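**Linen route news, December 12, 2021**

Quick one, the boiler guy is due any minute.

Fellstead rinse line is back up. New softener tank went in last week, so the gray cast on the napkins should be gone by your next drop. If it isnt, send them back tagged and we rewash, no charge. Mixed loads still a problem. Aprons in with the table linen = grease on everything. Please bag them seperate. 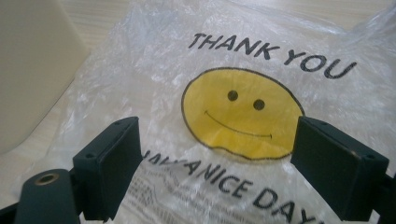

Also counts. We had 1581 pieces come back in the last cycle with no slip at all. Took Petro Nechyporuk two evenings to sort out. Slip goes on top, account number in big figures, done. Max 400 napkins to a cart, over that they don't tumble right and the middle comes out damp.

Rinse water: we're now reusing the final rinse as first wash on bar mops only. Saves some 786 gallons a shift going by the meter. Nothing food-contact gets it, no change for Nidosetti or the Ouazzani kitchens.

Detergent swap to the unscented stuff happens in February. Same dose, lower temp. Anybody with a skin complaint before then, call Ustyna Moroz at the desk and she'll put your account on early. 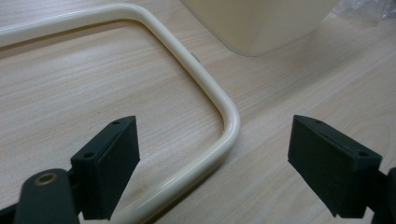
Zoriana Dovhaniuk wrote in to ask if the lower temp means stains on the chef coats won't lift, and said her last batch still had turmeric on the cuffs. Fair. Coats stay on the hot cycle, should of said so. Turmeric gets a pre-soak if you mark it on the slip.

Holiday pickups run as normal, carts out by 12 please.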